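Monditz Two-Arm Packing Cell
Equipment notes and open day report

Category: bench-mounted handling cells
Supplier: Visau
Configuration: two arms on a shared front rail, gripper on each arm, enclosed booth
Status: on our watch list, not stocked

Visau held its open day for the Monditz in July and we went along to see whether the cell belongs in this catalog. The brochure calls it "ready for the soft goods aisle." The job on show was handling a fabric tote bag and a table of groceries.
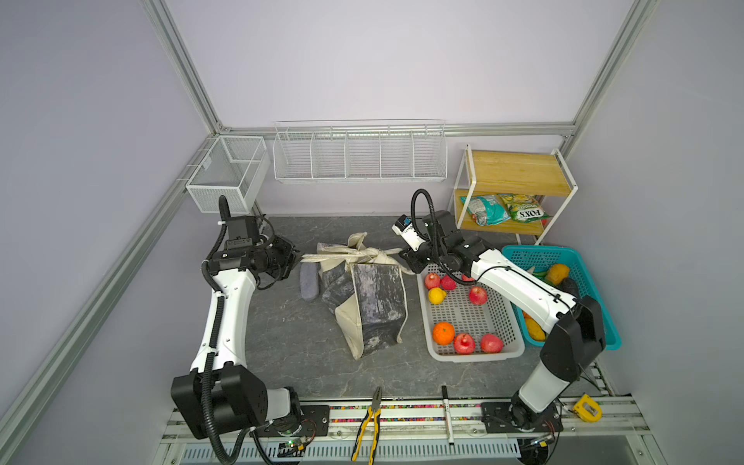

Two grippers, one tote, fruit in the baskets.
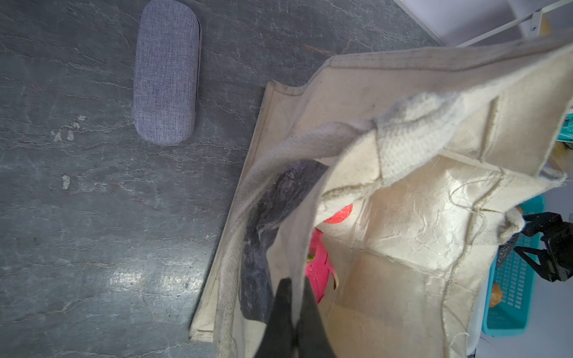 We list equipment for small packing rooms, order counters and grocery pickup desks. Most of our customers have one bench, one or two people on a shift, and no engineer on the payroll. That is who we had in mind while we watched, and it is why this page is less cheerful than the supplier's own.

What Visau says it does

The Monditz is sold as a cell that opens, fills and moves soft bags. Cardboard is easy for a machine. A box keeps its shape and its flaps are where you left them. A cloth bag does whatever it likes, and the handles are the worst of it. Visau says its control software, Farah, was trained on bags of different sizes and needs no fixed starting position. You put the bag down, press start, and the arms work out the rest.

We would have liked to test that properly. The bag was put down by a Visau employee each time, and when we asked to place it ourselves we were told to wait until the end of the session. At the end of the session they were running late. Maybe they were. We have been to enough open days to write it down anyway.

Speed

There is no cycle time in the brochure. We asked three times and got three kinds of answer: it depends on the bag, it depends on the load, and the current release of Farah is not tuned for speed. All fair. But a packing room lives on cycle time, and a spec sheet without one has a hole in it.

Our own impression was of something careful and slow. A decent packer would have had the bag filled and on the shelf while the arms were still sorting out their grip. Grímur Lauritsen, who presented the cell for Visau, told the group that speed was "the last thing to fix, and the easiest." We have heard the same sentence about other machines that are still slow.

Grip and damage

Fruit is a hard test and we give them credit for choosing it. What we wanted was a bruise rate. Visau quotes a figure of 3,671 completed picks from its own trials, but the sheet doesn't say which items were picked, how many attempts it took to reach that number, or who checked the produce afterward. A completed pick of a lemon and a completed pick of a ripe mango are two different things if you're the one paying for the mango.

The gripper fingers are made by Gruma and can be swapped. Visau recommends a new set every 2,000 picks. Ask for the price of a set before you sign anything, and work out how many weeks that gives you at your own volume.

Space and setup

The arms mount at the front of the bench, on the side where a person would normally stand. In the demonstration booth that was fine. In a narrow room it means loading from the side or the back, and a few of our customers don't have a side or a back to load from. Measure first, and allow for the booth walls as well as the tabletop.

Visau quotes two days for installation. That covers the arms, the rail and the software. It does not cover electrical work, guarding to suit your own site, or training for more than one operator. When we asked what happens if the trained operator quits, we were pointed to the support plan, which is sold separately.

Support

Phone support runs on weekdays. If you pack on a Sunday, and most grocery pickup desks do, you are on your own until the next morning. Visau says weekend cover is planned. We asked for a month and didn't get one.

What we liked

The cell is quieter than we expected. You could hold a conversation beside it, and people did. The stop button is large and easy to reach, and the restart afterward took one press. The operator screen is plain and the type is big enough to read from a step away. Whoever designed that part has stood at a bench.

We also liked that the arms were working on cloth at all. Most suppliers bring a stack of identical boxes to an open day and call it flexible.

Who it might suit

A training center or a college lab, possibly. A company with its own technical staff and a reason to learn about handling soft bags. If you pack fewer than 200 orders a day with a small crew, we can't find the numbers that make this pay, and Visau didn't offer any that would help us.

Questions to put to Visau before you order

What is the cycle time with our bag and our goods?
Can we place the bag ourselves during the trial?
How many attempts sit behind the 3,671 picks?
What does a set of Gruma fingers cost, and is it in the lease?
Who answers the phone on a Sunday?
Does an update to Farah ever change how a job we already set up will run?

That last one came from another visitor and the answer was vague enough that we've added it to the list.

Availability

We do not hold the Monditz in stock and we are not taking deposits for it. Customers who want to see the cell can book a session with Visau directly. Bring your own bags and your own produce, and ask in writing beforehand whether you'll be allowed to use them. We have requested a trial at our own bench with a written cycle time for each run, and the listing stays marked as "watch" until that has happened.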